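Povilas Sepp has cleaned rooms at the Orville for 7 years, and for the last 2 he has had company on the fourth floor. The hotel calls it Casico. Sepp calls it "the new guy," mostly when he's annoyed.

"They told us it would take the boring work," he says over coffee in the staff kitchen. "Fine. But the boring work was when I did my thinking."

Casico clears what guests leave behind: bottles, snack bags, the odd bowl. It goes at the nightstands with great patience. Sepp, who can strip a bed while holding a conversation, finds the patience hard to watch. 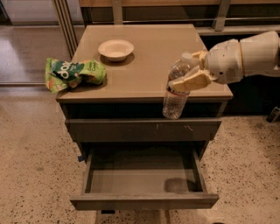
"I used to do the whole room, start to finish," he says. "Now I do the bed and the bathroom, and then I check its homework."

Has he lost hours? No, though two people who left last August were never replaced. Management at Maldonado, the company that runs the hotel, describes this as "natural movement." Sepp repeats the phrase slowly, as if reading it off a yogurt lid.

The pay went up a little. So did the paperwork. He fills in a form whenever the machine stops, and he has grown fond of the box marked "Other."

"I wrote 'sulking' once. A young man phoned me to ask what I meant."

Would he send it back? He thinks about this for longer than I expected.

"My knees say keep it," he says. "It can have the drawers. I never liked the drawers."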